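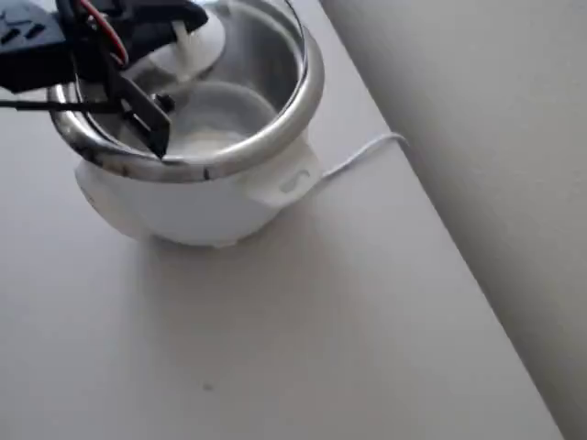
Every small rice cooker is the same cooker with a different sticker, a reader wrote under our January gallery, so why bother photographing another one?

Fair question, and I half agree. I've bought three of these over the years and been let down by two. But people keep asking whether a little white cooker is worth the bench space in a one-person kitchen, and the product shots on the Waso site are no help at all. They're all steam and parsley.

So we have a gallery of a very ordinary cooker on a very ordinary table. It cost $50 at Bokeck, down from a supposed $129, and I'd like to meet the person who paid the $129.

The pot, with the lid off

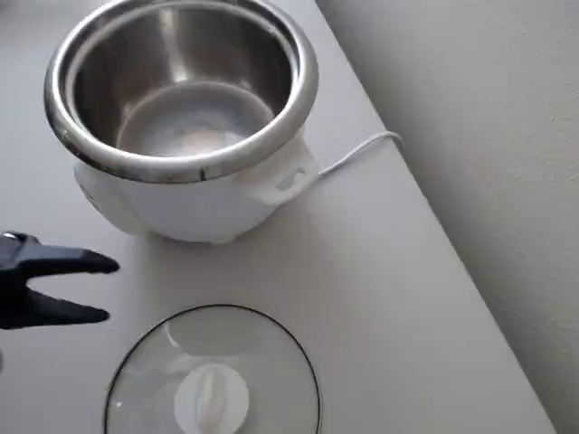
The same shop will tell you a steel pot is a selling point, and perhaps it is if you've had a non-stick coating flake into your dinner. My own experience of steel is that it holds on to rice like a grudge. Soak it, leave it, come back after tea. If your idea of washing up is a quick wipe, buy something else.

Then there's capacity. Bokeck says 1000 mL. I've never trusted a litre figure on a cooker, as they're generally measured to the brim, and no sane person cooks rice to the brim. Call it two decent serves, or one serve and tomorrow's fried rice.

The lid

Clear glass, metal edge, white plastic knob in the middle. I'm in favour of glass. You can see whether the water has gone down without letting the steam out, which matters more than any of the "smart" modes on the dearer models. I'm less in favour of plastic knobs - on my old Nørgaard the knob worked loose inside a year and the replacement part was a fairy tale.

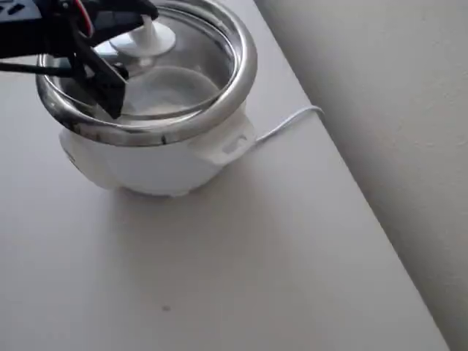
Handle and cord

There's a small white handle on the side, just under the steel rim. Small is the word. I'd still use a tea towel or mitts to shift any cooker this size, whatever the booklet says about cool-touch plastic.

The cord is white too, and comes out towards the back. White cords look smart for a month or so. After that they look like they've lived behind a toaster.

The white body

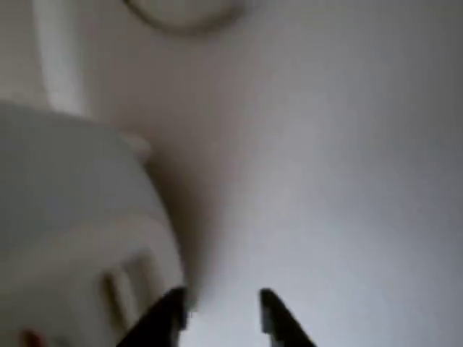 Bronwyn Castleray

I've never understood why kitchen things have to be white. Rounded and white is easy on the eye and it disappears on a pale bench, I'll grant that, but turmeric will find it sooner or later. The Iltero people do a charcoal one for more money, and theirs shows every fingerprint, so there may be no winning.

Would I buy this one? At $50, maybe, if I lived alone and ate rice twice a week. A saucepan with a decent lid does the same job, and you probably own one already - the last gallery drew 562 comments and a good share of them said exactly that.

Next up is kettles, about which I have even less faith.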